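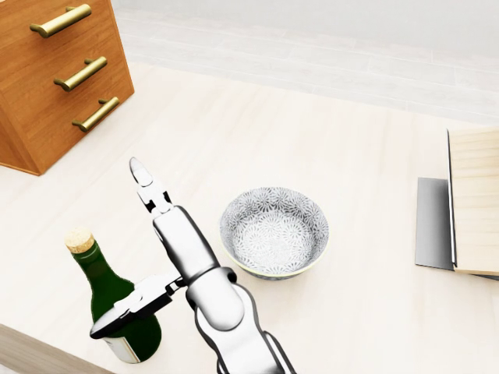
The kitchen bench in our simulator, with the bottle, the bowl and the brass-handled drawers.

Search this site Go
August 13, 2023 | By the Sondbridge robot club secretary

Do I need to be able to code?
No! I joined knowing nothing except how to make a spreadsheet sulk. You'll pick up enough to change a script in your first few sessions, and we pair newcomers with someone who's been at it a while.

Do we get to use a real robot?
Not until November, I'm afraid. Everything before that happens on screen, in the practice kitchen — drawers, a bowl, a bottle, a few flat boards. You can knock the bottle over as often as you like and then press reset (I have, a lot).

Why does the bowl look different every time I load it?
The patterns get swapped between runs, so you might have flowers in one and speckles in another. It stops your program learning one particular bowl off by heart. The bottle and the boards move about as well, so please don't write in to say your layout is broken! 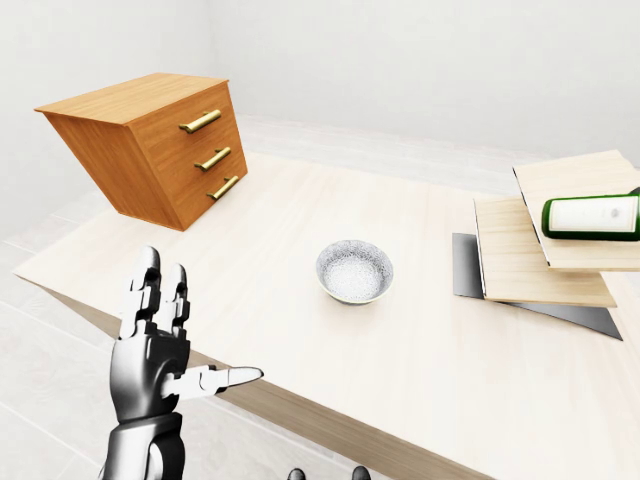
Can I choose which robot I drive?
Yes, and do try more than one. Most people start with a simple gripper and then get tempted by fingers, which are lovely to look at and a pain to control. My advice is to get one task working with the gripper first.

How does the Virnwood Cup work?
Teams of 2 enter, and each team gets 600 seconds per task. There are 300 points going in the first round. Last year we came second to Letville with 2,386 points over the whole season, and yes, I'm still cross about the drawer task.

What computer do I need?
Any fairly recent laptop will do for small tests. For longer runs, book one of the machines in the Romaniuk Room — the sign-up sheet is on the door.

I missed the first session, can I still come?
Of course. Turn up, say hello and we'll get you a login. Bring your charger, as the spare one has gone missing again.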